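周日去了Ceston的开放日，坐了好久的车，回来脚都是酸的，但是心情特别好，趁还记得清楚，慢慢发几条跟大家聊聊。

2/ 是Poppy Wragg喊我去的，她在那边做了两年调试。早就听她念叨，一直没机会看。登记处排队的人比我想的多，我前面一家三口，小朋友一路在问机器人会不会累（我也挺想知道的）。

3/ 先听了一段介绍，讲课的是Sheila Kershaw，声音很温柔，语速也慢，我这种外行都跟得上。她说大家总盯着搬重物的大家伙，她自己最上心的反倒是薄的、软的、透明的东西，比如塑料册子，边缘又滑又反光，机器看着费劲，夹起来也费劲。

4/ 讲完就带我们看手腕上那个小相机的画面，我一下子就入迷了，站着不肯走。
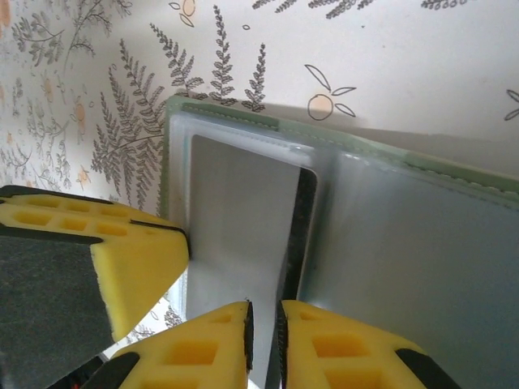 手腕相机视角：黄色夹指和浅绿包边的透明册子

5/ 夹指是泡沫的，黄澄澄的，上面一个个小方格，可爱得像小时候的积木！夹口内侧贴着黑色的橡胶垫。我问Sheila为什么要留这么多小格子，她笑着说这个能讲一下午，让我先去喝杯茶。

6/ 还有那个蕨叶和橙色小果子的花纹，跟我外婆家的旧窗帘简直像一个系列的，看着就觉得亲切。

7/ 后来又去看双臂的工作台。这套项目叫Drevon，Poppy说光是这类小物件的练习，他们就攒了2,000段记录，每段最长45秒，超时就重来。我听着都替他们着急，她倒是很淡定，说急也没用，慢慢磨呗。 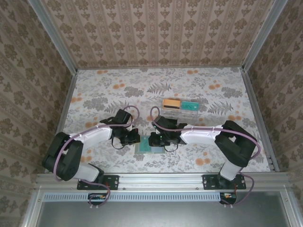

8/ 我最喜欢的是两条胳膊面对面凑到中间的样子，白色连杆、黑色关节，紫色的线从上面绕过去，右边夹爪上还亮着一点绿光，特别像两个人低着头商量事情。桌上就一张青绿色的小卡片，后面放着个透明盒子，东西都小小的，我却看得比看电影还认真。

9/ 旁边有位大叔问这东西什么时候能帮他收拾抽屉，大家都笑了。Sheila没敷衍他，很认真地讲了现在卡在哪里：换一种盒子、换一点光线，都可能要重新练。我挺喜欢她这样有一说一的。

10/ 临走在门口买了杯热可可，和Poppy坐着聊到快关门。她说明年二月Futden那边也要办一场，名额600个，到时候想带我妈一起去，她肯定要问更多问题，哈哈。有想同去的朋友给我留言，我看到报名消息就来喊你们～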